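Re: [shopfloor] can the machines do chores yet?
2018-12-24
Posted by the Fladeck bench
3 min read

On the list last night a member wrote:

> We keep getting asked when a machine will be able to do the
> ordinary jobs. My sister wants one to empty the dishwasher. My
> boss wants one to strip and rebuild the old office towers we
> take in for refurbishing. I told them both ten years, but I made
> that up. Has anybody on the list put an arm on a real bench job,
> and not just a pick and place demo with foam blocks? What does it
> do well and where does it fall over? Also, is the Ondier
> controller any good, or should I hold out for the Grorel?

I can answer some of that. We have had an arm on the refurb bench at Fladeck since March. I'll take the bench work first, as that's where I have numbers.

We take in desktop machines from schools and council offices, pull the parts, test them, and put the good ones back together. It is dull work and it is hard to keep people on it. The arm was meant to take over the dullest bits. We split the job into 13 steps and tried it on each one.

Panels off: no. Every case maker has a different catch, and half of them are bent by the time we get them. A person has the side off before the arm has finished looking for the edge.

Screws: yes, if somebody has told it where they are. It drives them out straight and doesn't strip the heads. It does not find them by itself with any reliability, and a screw that has been painted over or has a label across it may as well not exist.

Cables: no. I would put this at the top of the list for anyone who thinks we are close. A cable is never in the same place twice. The arm can pull a plug it has a clear run at, but it can't hold a loom out of the way with one hand and work with the other, because it only has the one hand. We tie everything back before it starts.

Memory: mostly yes. It seats a stick well enough. It has trouble telling whether the clip has closed, so we check by hand.

Processors are the step everyone asks about. I expected that one to be hopeless and it has been the best of the lot. The part is rigid, it is always the same shape for a given board, and there is only one right place for it to go. Those are the conditions a machine likes. The bad side is the price of a mistake. Socket pins will not put up with being leaned on, and if the chip comes down crooked you can write off the board.

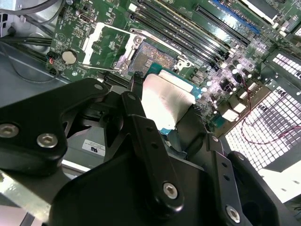
We logged 146 placements on scrap boards before we let it near anything we meant to sell. The bent pins nearly all came from letting go too early, with one corner still sitting high. Slowing the last bit of travel fixed most of it. A trained person is still a good deal faster, and the person can go on to do the lever, the cooler and the fan plug without being set up again for each.

On the controllers, we run the Ondier. It does the job and the manual is poor. We had the Grorel on loan for 2 weeks and liked the force readings better, but it dropped its calibration whenever the bench was bumped, and our bench gets bumped. If yours is bolted to the slab you may have better luck. There is a calibration script going round from the Ní Chonaill workshop that helps with either one. Check the units before you run it. Ours came in inches.

As for the dishwasher, I wouldn't hold your breath. Plates might be all right. Glasses, lids and whatever has ended up in the bottom of the cutlery basket are the cable problem over again, and then it has to know which cupboard.

I can send the placement log to anyone who wants it. It's a plain text file. Tell me which socket type you're working with, as I've kept them separate.

4 replies
Share (2)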